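Rinton Handling Trial – Progress Report
To: Donnie Dalgleish
From: Equipment planning, Flivdale site
22 Mar 2024

Spending since the last report is $2,063, nearly all of it on cables, fittings and shop time. That leaves $1,067 in the small-equipment line until the April review. I would like to keep it there.

Rennie has sent a revised quote for a second cell. It assumes the same arm and gripper, plus a new sorting bin and a service plan. The price is better than last time. I still don't think we should sign. Their cycle figures come from their own demo floor, with parts laid out in rows, and our parts don't arrive in rows. I asked for results on mixed blocks dropped into a bin and got a brochure.

Jukia offers a 20-day rental, which looks cheap until you add freight both ways and the two days their technician bills for setup. Worth pricing properly – but I wouldn't plan around it.

On our side, the bin is still held with spring clamps and its divider is badly scratched. A bolted mount and a replacement liner should come out of the existing budget before anyone talks about a second arm. I have also left spare gripper fingers in the forecast, over some objections.

Open items: written pick rates from Rennie, freight terms from Jukia, a decision on the mount.
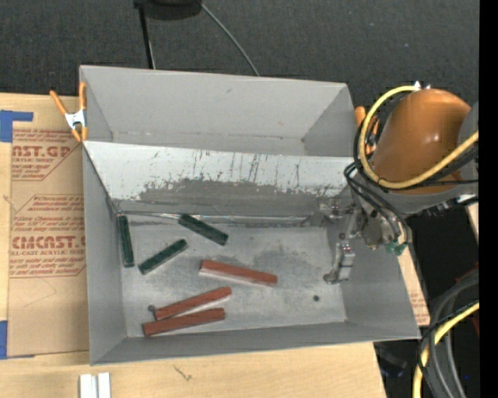 Oona Oksanen replied that she would approve the mount now, but wanted the Rennie quote kept open through April, as a lapsed quote usually comes back higher.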